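Orker: outcomes of tenancy deposit disputes, Onham and Estudcombe

README, last touched 25 February 2018

Hello, and thanks for downloading this! Orker is a table of what happened in 2819 deposit disputes where a tenant came to the Assunção advice clinic, either at the main office in Onham or at the Saturday-style drop-in we used to run over in Estudcombe. One row is one dispute. I typed up most of it myself from the paper files, Anqi Guo did the rest, and Rosângela Siqueira (she's the solicitor who supervises the clinic) read over anything where the legal position looked odd.

I'm a paralegal and no kind of statistician, so please be patient with the column names. Some of them made sense to me at eleven at night and I've been too stubborn to change them.

What's in the folder

disputes.csv is the main table and the one you almost certainly want.

doublecoded.csv has the 390 disputes that Anqi and I both coded without looking at each other's answers. More on that further down.

codes.txt lists every code with a line or two on when we used it. Do read this before you start making charts. I know it's dull, but "R2" and "R3" look like the same thing and they really aren't (R2 is rent arrears that the tenant admits to, R3 is arrears that the tenant disputes).

letters is a small folder of template letters, with every name and address taken out. They aren't data as such, but people kept asking what a "letter before claim" looked like in practice, so in they went.

Where it came from

The clinic opens a file when somebody signs a client care letter. If you rang up, got ten minutes of advice and never came back, you're not in here. That matters quite a lot! The people who sign up are the ones with more money at stake, or more time, or a landlord who's been rude to them, and I'd be wary of anyone using this to say what deposit disputes are like in general.

Most files hold the tenancy agreement, the check-in and check-out inventories if there were any, a bundle of emails, and whatever came back at the end, whether that's an adjudicator's decision, a court order or a grumpy email agreeing to split the difference. I coded from the final document wherever there was one. Where there wasn't, I used our own closing note and put a 1 in the column called closing_note_only. Treat those with a bit more suspicion.

Kitchens turn up in the files more than any other room, and cleaning of kitchens more than anything else about them. The item column records what the argument was over, in our words: oven, worktop, wall, carpet, garden and so on. When several things were in dispute I listed the most expensive first, and item_2 and item_3 carry the next two. Anything beyond that is lost, sorry. One file had a whole page of them, right down to the teaspoons, and I gave up.
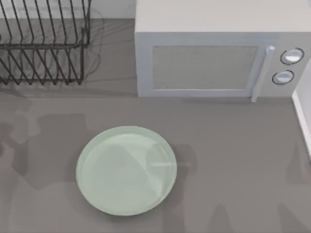 Worktop with a dish rack, a microwave and a plate.

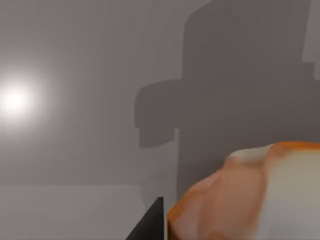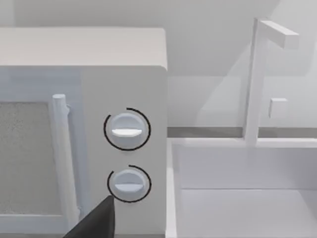
The amounts columns

There are three: claimed, offered and final. All are in pounds, with the pence dropped. Claimed is what the landlord or agent wanted to keep at the point the file was opened. Offered is the last offer before a decision, and it's blank if there was none. Final is what they got to keep in the end. A zero in final means the tenant got everything back, and a blank means we never found out, so please, please don't let your spreadsheet turn the blanks into zeros. Mine did it twice.

Where the landlord's claim was bigger than the deposit, claimed holds the full figure and over_deposit is set to 1. A few landlords brought a separate court claim for the extra. Those aren't followed up here unless the clinic went on acting.

Costs and court fees are left out altogether. Rosângela wanted them in, and she may well be right, but the older files record them so differently that I'd have been guessing half the time.

How we coded the reasons

The reason column is the messy one. It's meant to say why the dispute went the way it did, going by the decision itself: no check-in inventory, fair wear and tear, no receipts, late protection of the deposit, tenant admitted the damage, and so forth. Adjudicators tend to give several reasons at once, and we picked the one that seemed to do the most work. That's a judgement, and another reader could easily pick differently.

Which is where the double coding comes in. Out of the 390 that we both did, we disagreed on the reason in 59. I've left both answers in doublecoded.csv, with the one we settled on in the column called agreed. Most of the arguments were about whether a missing inventory or plain wear and tear was the deciding point, and after a long afternoon with Rosângela we made a rule: if the decision mentions the missing inventory first, code it as the inventory. It's crude. It did at least stop Anqi and me bickering.

I then went back through my earlier rows with that rule in hand. Anqi's rows were mostly done later on, so they had it from the start.

Things that are missing or wrong

The Estudcombe drop-in kept its files in a different order and some of the dates of opening are really dates of scanning. If office is E and date_source is S, don't use the date for anything clever.

We took out 45 disputes at the client's request or where the tenancy was unusual enough that anybody local would recognise it. They're gone from every file, including the double-coded set, and I can't supply them separately.

Postcodes are cut down to the first half. Landlords' names, agents' names and tenants' names were never typed in. If you spot something that you think identifies a real person, drop me a line before you mention it to anyone else, and I'll pull the row the same day if I possibly can.

Joint tenants count as one tenant. I know that'll annoy some of you! If three friends shared a house and fell out over who scorched the worktop, it's still a single row, and the falling out isn't recorded anywhere.

Lodgers aren't covered, nor are holding deposits, nor anything commercial.

Using it

You can use Orker for teaching, research or your own curiosity. Just say where you got it, and please don't sell it on or use it to try and work out who our clients were. If you're a landlord or a tenant in the middle of a dispute, it won't tell you how yours will go, and I'm not able to advise by email. Go and see someone with your paperwork in your hand.

If you're quoting a figure in print, I'd be grateful if you said which version of the table you used. The version is in the first line of codes.txt, and I change it whenever a row changes, even for a spelling mistake.

Next up

I'd like to have the next batch ready for September, with the older Onham files in it. They're in boxes at the moment and the handwriting is dreadful. Anqi has also been pushing for a column on how long each dispute took from first letter to last, and we've started on it, but it's patchy and I've kept it out of this release.

Corrections are very welcome. Send the row number and what you think it should say, and tell me whether you'd like to be thanked in codes.txt or left out of it.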